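바구니는 왜 빙글빙글 짜여 있을까?
간식을 담는 물건들의 비밀

글: 이베타 슈탸스트니 / 졸스카 어린이 생활 교실

안녕, 친구들! 나는 간식을 참 좋아해요. 그런데 간식만큼 좋아하는 게 하나 더 있는데, 바로 간식을 담는 물건들이에요. 바구니, 쟁반, 선반, 투명한 비닐 같은 것들요. 좀 이상한가요? 우리 교실에 오는 아홉 살 친구들도 처음엔 "선생님, 바구니가 뭐가 재미있어요?" 하고 물었답니다. 그래서 오늘은 가게 진열대나 간식 탁자에서 흔히 보는 물건들이 왜 그런 모양인지 하나씩 이야기해 볼게요.

먼저 바구니! 집에 엮어 만든 둥근 바구니가 있으면 가져와서 안쪽을 들여다보세요. 한가운데에서 자전거 바큇살처럼 바깥으로 뻗어 나가는 줄기들이 보일 거예요. 이걸 날대라고 불러요. 그리고 날대 사이를 앞으로 한 번, 뒤로 한 번 들락날락하면서 빙글빙글 도는 줄기가 있지요? 이건 사릿대예요. 날대가 뼈대라면 사릿대는 뼈대를 꼭 붙잡아 주는 손 같은 거예요.

바구니에는 보통 못도 풀도 많이 쓰지 않아요. 그런데도 잘 안 풀려요. 줄기들이 서로 누르고 비비면서 버티거든요. 이렇게 맞닿은 것끼리 미끄러지지 않게 붙드는 힘을 마찰력이라고 해요. 두 손을 깍지 끼고 양쪽으로 당겨 보세요. 손가락을 꼭 조이면 잘 안 빠지죠? 바구니도 비슷해요. 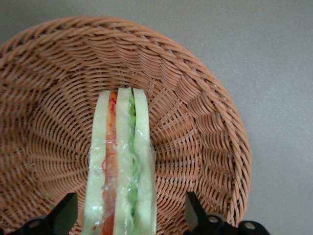 둥근 바구니 속 샌드위치. 가운데로 갈수록 짜임이 촘촘해요.

바닥 쪽은 동그라미가 촘촘하고, 옆벽에는 물결 같은 둥근 무늬가 겹쳐 있어요. 나는 이 무늬가 물고기 비늘 같아서 볼 때마다 손가락으로 따라 그려 보고 싶어져요. 맨 위의 두툼한 테두리도 그냥 멋으로 있는 게 아니랍니다. 바구니에서 손이 제일 많이 닿는 데가 테두리잖아요. 두껍게 말아서 마무리하면 줄기 끝이 삐죽 나오지 않고, 들 때 모양도 덜 찌그러져요.

그럼 줄기를 어떻게 그렇게 휘었을까요? 마른 버들가지를 그냥 구부리면 뚝! 하고 부러지기 쉬워요. 그래서 바구니를 엮는 사람들은 가지를 물에 한참 담가 둬요. 물을 먹은 가지는 부드러워져서 잘 휘어지고, 다 엮은 다음에 말리면 휘어진 모양 그대로 단단해진답니다. 나도 펀디스소프에 갔을 때 배워 본 적이 있는데, 가르쳐 주신 와풀라 루게말리라 선생님이 내 바구니를 보시더니 "모자로 쓰면 되겠네요" 하셨어요. 한쪽으로 엄청 기울었거든요.

이제 샌드위치 이야기! 빵은 공기 중에 오래 두면 딱딱해져요. 빵 속의 물기가 밖으로 빠져나가는 것도 이유 가운데 하나예요. 투명한 비닐로 감싸 두면 물기가 달아나는 속도가 느려지고, 빵 세 쪽도 흩어지지 않지요. 게다가 속이 보여요! 하얀 빵 사이에 주황빛 도는 빨간 속이 있으면 "토마토인가? 채 썬 당근인가?" 하고 맞혀 보는 재미도 있고요. 샌드위치를 자른 면이 위로 오게 세우는 것도 같은 까닭이에요. 옆으로 눕히면 빵 껍질만 보이는데, 세워 두면 뭐가 들었는지 위에서 바로 보이니까요.

그런데 비닐로 쌌다고 샌드위치가 언제까지나 괜찮은 건 아니에요. 속에 채소나 달걀, 햄이 들었으면 냉장고에 넣고 빨리 먹어야 해요. 이상한 냄새가 나면 먹지 말고 꼭 어른한테 말하기, 약속!

다음은 탁자 전체를 볼까요? 물건마다 담는 방법이 얼마나 다른지 찾아보세요.
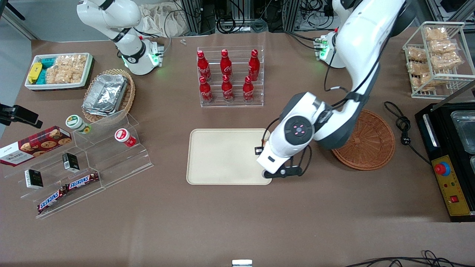
병은 계단 받침에, 과자 봉지는 비스듬한 선반에.

나는 빨간 콜라병이 놓인 투명한 받침부터 눈에 들어왔어요. 뒷줄이 앞줄보다 높지요? 단체 사진 찍을 때를 떠올려 보세요. 모두 똑같은 높이에 서면 뒤에 있는 친구는 얼굴이 가려지는데, 뒷줄이 계단에 올라서면 얼굴이 쏙 나와요. 병도 똑같아요. 계단 위에 올려놓으면 뒤에 있는 병의 글씨까지 볼 수 있어요. 받침이 투명하면 병 아랫부분도 덜 가려지고요.

하얀 철사 선반은 칸이 기울어져 있어요. 과자 봉지를 납작한 선반에 눕혀 두면 앞에서는 봉지 끝만 보이기 쉬워요. 칸을 기울이면 봉지의 넓은 쪽이 우리를 향하게 되지요. 도서관에서 그림책 표지가 보이게 세워 둔 책꽂이 본 적 있어요? 그거랑 사촌쯤 되는 방법이에요. 철사로 만든 선반은 틈이 많아서 가볍고, 부스러기가 떨어져도 쌓이지 않고 아래로 빠져요. 물론 아래는 누가 닦아야 하지만요!

과자 봉지 이야기도 조금만 할게요. 가게에서 파는 과자 봉지는 빵빵한 게 많잖아요. 나는 어릴 때 "왜 과자는 조금이고 바람만 가득해?" 하고 투덜댔어요. 그 속에는 질소라는 기체를 넣는 일이 많아요. 질소는 과자가 눅눅해지거나 맛이 변하는 걸 늦춰 주고, 봉지가 눌려도 과자가 덜 부서지게 폭신한 방석 노릇도 해요. 튀밥처럼 가볍고 바삭한 과자라면 방석이 있는 편이 훨씬 낫겠지요?

네모난 쟁반도 빼놓을 수 없어요. 쟁반 가장자리를 보면 살짝 올라와 있어요. 이 낮은 담이 없으면 쟁반을 옮기다가 조금만 기울어도 간식이 주르륵 미끄러질 거예요. 모서리가 둥근 쟁반은 설거지할 때도 좋아요. 뾰족한 구석에는 수세미가 잘 안 들어가는데 둥근 구석은 쓱 닦이거든요. 그리고 봉지 과자를 긴 쟁반 하나에 줄지어 담으면, 탁자를 치울 때 쟁반째 들면 되니 얼마나 편한지 몰라요.

집에서 해 볼 놀이 하나 알려 줄게요. 종이 바구니 엮기예요.

준비물은 두꺼운 색종이, 가위, 풀, 빨래집게예요. 먼저 색종이를 손가락 두께로 길게 잘라요. 절반은 세로로 나란히 놓고, 나머지는 가로로 한 줄씩 위, 아래, 위, 아래로 끼워 넣어요. 다음 줄은 반대로 아래, 위, 아래, 위! 바닥이 네모나게 엮이면 남은 끝을 위로 접어 올리고, 새 종이 띠로 옆을 빙 둘러 가며 엮으면 돼요. 풀리려는 데는 빨래집게로 잠깐 집어 두세요. 맨 위는 종이 띠를 반으로 접어 테두리처럼 씌우고 풀로 붙여요. 가위질이 어려우면 어른과 같이 하고요.

다 만들었으면 가벼운 것부터 담아 보세요. 나는 귤 하나를 넣었다가 바닥이 쑥 빠져서, 띠를 더 촘촘하게 밀어 넣고 다시 엮었어요. 여러분 바구니에는 뭐가 들어갈지 궁금해요. 그림으로 그려서 교실 게시판에 붙여 주면 꼭 보러 갈게요!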